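Taking the lid off: teaching a machine to strip old computers

Most discarded office computers still meet their end in a shredder. Benent, a small recycling firm, would like to get the drives, cables and processors out first, and it is collecting examples to train a system that might do the job.

The project, called Graltness, began in April. It has gathered 2056 recordings so far, of which 293 have been thrown out, mostly for a dropped screw or a wrong start. Each one covers a single step — pulling a power plug, say, or lifting out a drive — and is stored with a written line saying what was attempted. The software is given no rules about computers. It gets the recordings, and has to work out the movements from them.
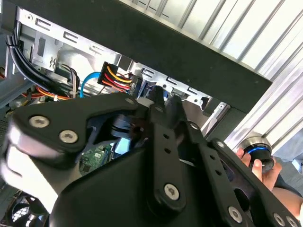
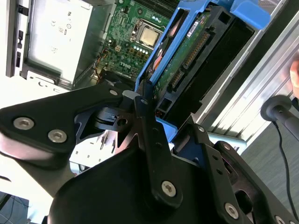 Views past the gripper into an opened desktop computer, with cabling and a metal chassis in both. The second shows the processor and a hard drive in a blue caddy.

Cables are the hard part. A drive caddy sits in much the same place in every case of a given model, but a bundle of wires never lies the same way twice. The team at the Lurkudik workshop now records 40 attempts at each cable step, against eight for a caddy.

Failures are kept too, if the operator recovers from them. A slipped grip followed by a second try is worth more to the learning software than another clean pull.

Benent plans to add a second make of computer next, and will share part of the collection with Ezeani, which repairs laptops and has its own trouble with ribbon cables.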